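Kirnach Workshop: Fruit and Table Store
Notebook entry, 2018-04-06
Subject: Condition and use of the dark woven baskets

Purpose of the entry

The March stock review recorded 61 items of tableware and fruit containers held on the Kirnach shelves. The woven baskets were left out of that review, as there was no agreed method for recording their condition. This entry sets out the method adopted and the first observations made with it. It should be read together with the Skerkeck storage notes, which deal with shelf order and labelling and are not repeated in these pages.

Placing of the basket

The basket is to be examined on the pale table, which should be wiped and dried beforehand. A dark weave is difficult to judge against a dark cloth, and the earlier practice of working on the brown mat is discontinued. Against a light surface, any gap in the braid or the side wall shows as a white point and can be noted at once. The rim is examined first, beginning at a corner, where the strands have to turn most sharply and where wear is normally expected.

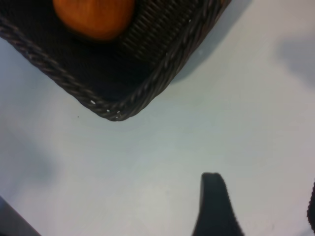
Strands are to be followed with the fingertip in the direction of the twist. A strand which lifts under light pressure is entered as "raised"; one which has parted is entered as "broken". The word "worn" was used freely in previous entries and has proved of little value, as colleagues at Mocanu understood it to cover fading as well as damage. It should be avoided from now on.

Small gaps along the braid are not in themselves a fault. They are entered only if they can be widened without effort. The open part of the side wall is likewise part of the pattern and should not be reported as missing weave. Two earlier reports of this kind have been withdrawn.

Cleaning is limited to a soft dry brush, worked along the ribs of the side wall and then across the floor. Water is not to be used on the inside. Crumbs and dried leaf collect mainly where the floor meets the wall, and the basket should be turned over and tapped before brushing starts. The Prikska polish remains in the cupboard but is not approved for any basket which will hold food.

Use with fruit

Baskets are to be examined with fruit in them as well as empty. A single piece is sufficient. It should be set down by hand on the woven floor and left to settle; fruit which is dropped in may mark, and the floor strips may be pushed out of line. Where the piece comes to rest against the wall this is acceptable, provided that the floor near the corner can still be inspected.

Citrus is preferred for this purpose. The peel is firm, it keeps well at room temperature, and the colour stands out clearly from the dark strips. Soft fruit is not to be used. Lemons with a marked nub at one end should be laid on their side, so that the nub does not press into the weave.

Fruit is to be returned to the cold shelf by the end of the working day. A basket with fruit left in it overnight must be brushed again before it goes back into store.
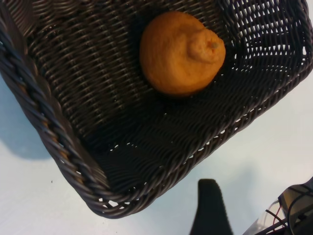 Points outstanding

1. The loan period for baskets sent to Skerkeck is 12 days. The loan sheet still shows the former period and should be replaced.

2. The cupboard label for the soft brushes is missing. A new one has been requested.

3. The condition column in the stock book is too narrow for the agreed terms. Until the book is reprinted, "raised" may be shortened to R and "broken" to B.

4. The lower shelf is 55 cm deep. Baskets stored there are to be placed singly, with the rim clear of the shelf edge. Stacking is not permitted.

5. Mocanu has asked for a copy of the method. It will be sent once the wording on cleaning has been checked against the Skerkeck notes.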